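An Afternoon Behind the Frames at Bornska

I've walked past the Bornska building more times than I can count and always assumed it was offices. It's a picture framing and display workshop, and last December they opened the doors for an afternoon, so of course I went. I came home with sore feet, a bag of mat board offcuts and very strong opinions about acrylic!

There were 15 of us in the first group. Ruba Nassar met us at the side door with a tin of shortbread and took us straight through the timber store, where they keep 1,713 samples of moulding on racks up to the ceiling. I could have stayed there all day. Majdi Srour let us run our hands along a length of walnut he'd been sanding since breakfast, and then had to prise it away from one of the kids.

The part I'd really come for was upstairs, though: the display room, where they work out how to show very small pictures. I'm a postcard collector, so this is my whole world. How do you give something that little some presence on a table without burying it in a great heavy frame?

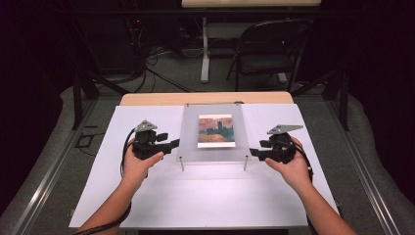 The small painting on its frosted panel, up on two thin metal rods. Look at that sky!

I loved this one. Pink above, a dark building with a tower off to the right, orange-brown along the bottom -- and all that milky blank space around it. The white border does a lot of work too. At home I'd have trimmed it off without thinking, and I'd have been wrong.

Georges Yammine, who runs the room, talked us through the difference between frosted and clear. Frosted softens whatever colour is behind it, so you can stand it in front of a messy bookshelf and get away with it. Clear is fussier. Every fingerprint shows, and the edges pick up the light in a way you either love or spend the rest of your life noticing.
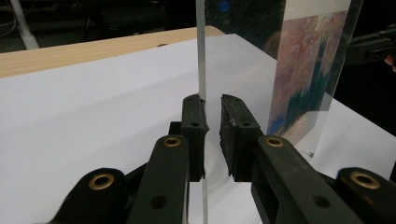
I'm firmly in the love camp. He keeps a soft cloth in his back pocket and wipes from the middle outward, always dry first, and he was quite stern about never using paper towel. (Guilty. Eight years guilty.)

We finished with tea downstairs and a go at cutting our own mats. Mine has one bevel that wanders off like a country road, but it's up in the hallway anyway. Ruba says they'd like to run another afternoon in autumn, with groups kept small again. Wear flat shoes, and ask to see the walnut.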